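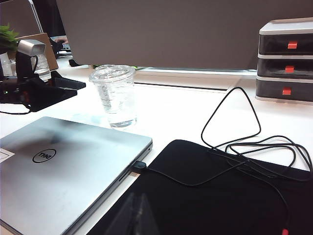

Desk by the partition, closed Dell, domed cup, drawers on the right.

2023-07-12
Ludlow office, returns desk automation. Notes for me, Kedir, whoever picks this up.

Intake script has been taking the emailed return forms since March. Reads the form, makes the record, picks the queue, sends the customer the ack. People get what it can't do. Wanted to write down what the day looks like for them now before I forget what it looked like before.

Numbers from the log, pulled this morning:
3,969 forms in since go-live
189 kicked out to a person
187 of those closed, two still open (both Prarent, both missing a PO, waiting on their buyer)

So on paper great. Ruser happy with the paper.

On the floor more mixed. Sat with the desk most of the morning and asked. Things I heard, not in order:

- The easy ones are gone. Used to be you'd do a run of simple forms, ten minutes of not thinking, then a hard one. Now every single thing that lands on you is a hard one. Two people said this separately in almost the same words. One said she's more tired at lunch than she used to be at the end of the day.
- No feel for volume anymore. Before, you knew by the pile in the inbox if it was a bad week. Now inbox is quiet and then a supervisor says it was the busiest week of the quarter.
- Typing way down, reading way up. Wrists better!! Eyes worse. Ask about bigger monitors.
- Customers who call about a form the script handled: person on the phone has never seen it. Has to open the record cold with the customer listening. Everybody hates this one.
- New hire learned on exceptions only. Doesn't know what a normal return looks like. Kedir says we used to train on the plain ones for the first couple weeks and there's nothing to train on now.

That last one bothers me most. Proposal: hold back 200 plain forms from the script, put them in a practice queue, let new people work them by hand with someone checking. Slower acks for those customers, by a day maybe. Ruser will ask what it costs. Need an answer before I bring it up. Kedir thinks copies of old forms would do the same job with no delay. I think people can tell when it's not real and stop caring. Not settled.

Kickout reasons. Went thru a stack of them with Kedir. Mostly:
- handwriting on a scanned form
- two orders on one form
- customer wrote the actual problem in the "other" box and ticked something else to get past it
- attachment is a phone picture of a screen

The "other" box is our own fault, form has forced a choice since before the script. Person reads it and knows right away. Script believes the tick. Some of those are NOT getting kicked out, they go through wrong and we hear about it on the phone. So the 189 is low. Don't quote it at the review without saying that. No idea yet how low, need to sample the ones that went through clean.

Tawhiri (the queue screen) problem again: kickout shows the record but not why it got kicked. You open it, read all of it, guess. The reason is in the log, just isn't passed across. Small change, I looked, one more field. Asked for it in March. Ask again and copy Ruser this time.

Also from the desk: they want a button for "script got this wrong". Right now they fix the record and move on and we never learn. Agreed on the spot. Free text or pick list? Free text. We just complained about a forced pick list for half a page.

Job stuff. Came up, of course it came up. One person asked me straight out if the desk shrinks. Told her what I know, which is nobody has said so to me and I am not who decides. Bad answer. Told Ruser after that somebody needs to come down and say something, either way. He said he'd look at his calander.

One good thing, should be in the review too: callbacks. They have time to phone the awkward customers instead of going back and forth over email for days. Desk likes it, said so without me asking. Nobody planned that, it isn't in any of our numbers. Should we count it? Kedir says if we count it somebody sets a target and ruins it. He has a point. Leave it out of the counts, put it in words.

To do
- Tawhiri reason field, again (me)
- wrong-script button, free text (Kedir)
- sample of clean ones, read by hand, look for "other" box (both of us)
- cost for the practice queue (me)
- chase Prarent on the two POs
- monitors
- take this back to the desk and have them tell me what I got wrong

Yabsira Derese

K.B. added: new hire is fine with old forms, I asked him. Still worth costing yours.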